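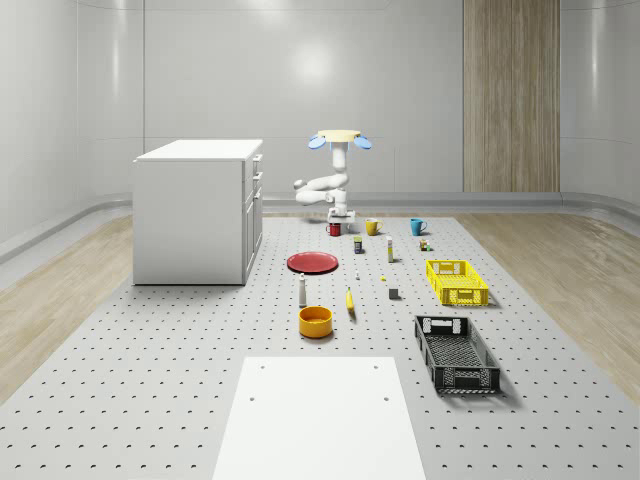 Narnard Animal Shelter

Narnard Animal Shelter is a rescue and rehoming centre for dogs, cats and small pets on the edge of the town of Narnard. It takes in strays, animals given up by their owners and animals left behind in empty homes. The shelter is run by a charity of the same name and covers the town itself and the villages of the Bruven valley, including Zakusley.

History

The shelter grew out of a boarding kennel on Kariuki Lane. The kennel had a contract with the town council to hold stray dogs for the period required before they could be passed on, and over the years a growing number of these dogs were never claimed. When the owners of the kennel retired, a group of local residents formed a charity to take over the lease and keep the site open.

For its first few years the shelter accepted dogs only. A cat building was added after a farm sale at Zakusley left a large colony of semi-wild cats without anyone to feed them. Rabbits and guinea pigs have been accepted since the old feed store was converted, though places for them are limited and there is usually a waiting list.

Perihan Tatlı, a former veterinary nurse, became manager after working at the site as head of the cat building. Under her management the shelter stopped charging a fee for giving up an animal. The charge had been unpopular, and staff believed that it led some owners to leave pets at the gate overnight. The number of animals found at the gate fell in the year after the change, while the number handed in by appointment rose.

Site and buildings

The site lies between Kariuki Lane and the river. The main kennel block is a single-storey brick building with a central corridor, and each kennel opens on to a covered outdoor run. A smaller block, known as the quiet kennels, stands apart from it behind a hedge and is used for nursing bitches, elderly dogs and dogs that become distressed by barking.

The cat building has individual pens with heated sleeping boxes and raised shelves. Cats that are not used to people are kept at the far end, away from the public door. An isolation room with its own entrance is used for new arrivals showing signs of cat flu or ringworm.

There are two exercise paddocks. The lower paddock floods in wet winters and is closed when the river is high. A proposal to raise the ground level was turned down on grounds of cost.

Intake

In the last full year for which figures were published, the shelter took in 1,694 animals. Of these, 598 were dogs, and most of the remainder were cats. Kittens make up a large share of the total, and May is normally the busiest month of the year for the cat building.

Strays are scanned for a microchip on arrival. If the chip details are current, the owner is contacted the same day. Out-of-date details are a common problem, and the shelter updates chip records without charge for anyone living in the area it covers.

Animals left in empty properties are usually reported by letting agents or neighbours. These cases are passed first to the council's animal warden, who decides whether the animal may be removed. A notice is left at the address, and the animal is held by the shelter until the notice has run out. During that time it can be treated and walked but cannot be offered for adoption.

Rehoming

Every animal is examined by a vet before it is offered. Dogs and cats are neutered, vaccinated and microchipped, and rabbits are rehomed in pairs unless there is a medical reason to keep one alone. Dogs are also assessed over several days for their behaviour around food, strangers and other dogs. The results are written up and given to the new owner.

People wishing to adopt fill in a form and meet the animal at least once. For dogs there is also a home visit. The shelter does not have a fixed rule against families with young children or people who work full time — each application is looked at separately — but it will refuse a match that staff consider unsuitable. A refused applicant may ask for the decision to be reviewed by a second member of staff.

Any animal adopted from the shelter can be returned to it at any point in its life. This condition is written into the adoption agreement, which also forbids selling the animal or giving it away without the shelter's consent.

Foster scheme

The foster scheme places animals in private homes for short periods. It is mainly used for litters too young to be rehomed, for dogs recovering from operations and for older pets that do not settle in kennels. The shelter pays for food and veterinary care. Foster carers have first refusal if they wish to keep the animal.

A separate arrangement covers the pets of people going into hospital or a refuge. The animal remains the property of its owner, and its location is kept confidential.

Funding

Most of the shelter's income comes from legacies, donations and its charity shop in Narnard. The council continues to pay for the holding of stray dogs, but the payment does not cover the full cost of their care. An appeal to replace the kennel roof closed on Mar 8, 2023, having received 2,892 separate donations. The work was carried out in stages so that part of the block could stay in use.

See also

Microchipping of pets
Stray dog wardens
Trap, neuter and return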